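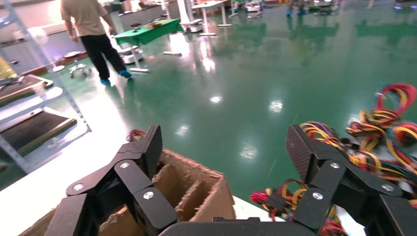 PARKVILLE, 20th January - The Parkville Military History Society has finished putting the service records of the town's First World War soldiers online, and anyone with an internet connection and a spare evening can now look up a great-grandfather and find out whether the family stories were true. A fair number of them were not.

The register, called Morkeck after the farm where the town's first recruits were told to assemble (and where, according to the local paper of the day, half of them went to the wrong gate), lists 1387 men and women who lived in Parkville when they enlisted, were drafted, or signed on as nurses. Each entry gives a name, age, street, trade and unit where those are known. Where they are not known, the entry says so. The society considered leaving such lines out and decided that a blank was more respectful than a guess.

Most of the information comes from the Parkville newspapers, which printed news from the front in the same columns as hog prices and lost umbrellas. A letter from a gunner in France might run to half a page, followed by four lines on a sergeant's death and a long complaint about the streetcar. The register reproduces more than 3000 of these notices in full, with their original spelling. One private's surname appears in five versions over eight months. He is listed under the one he signed on his enlistment card, and searching for any of the other four will also find him.

The work took rather longer than planned. The society told its members in its newsletter that the job would be done by the second October. It did not say the second October after what, which has turned out to be a useful bit of wording.

Much of the delay was down to the draft cards. The clerks of Parkville were asked to describe each man's height as tall, medium or short, and one clerk appears to have regarded the whole town as medium. Occupations were another matter. The cards include a part-time undertaker, a "piano mover and musician," and a man who gave his trade as "none at present, thank you."

Among the entries are 70 who did not come home. Their pages carry whatever the society could find: the notice of death, a school or church record, a letter from an officer, the place of burial. Those pages have been left plain. For 2 of the 70, no grave or memorial has been traced, and the society would be very glad to hear from anyone who knows more than it does.

The register also follows a few people a good deal farther than France. One Parkville machinist had been born in Riihimäki, in Finland, and spent much of 1918 writing to the draft board to ask which country's army he was supposed to be in. The board's replies are all included. They do not answer the question. He was eventually called up, reached camp on the day of the Armistice, and was sent home with a blanket, for which he was later billed.

The search pages were built by Matura, a small software firm in Parkville that normally makes scheduling systems for dental offices. Visitors can search by name, street, unit or trade. The street search has been the favorite with members so far, most of whom looked up their own house first and then their neighbor's.

Use of the register is free, and no account or password is needed. Notices and cards may be copied for family, school or research use. The society asks only that people copy the source line along with the text, having spent a large part of the project tracking down quotations from which somebody had removed it.

Corrections are welcome and can be sent through the form at the foot of every entry. Please include a source if there is one. "My aunt always said so" will be read with interest and filed under family tradition, a section that is already doing well.

Families with letters, photographs or discharge papers can bring them to the society's reading room at the Parkville Public Library on any Thursday afternoon. Items are scanned while the owner waits and handed straight back. Medals can be photographed too. Swords should be mentioned at the front desk before they are brought in.

About the society: The Parkville Military History Society collects and publishes records of local people in wartime. It holds monthly talks, open to all, with coffee. Membership is open to anyone, including residents of neighboring towns.

Press questions may be sent to the society by mail, care of the Parkville Public Library. Copies of the newspaper notices are available to editors on request.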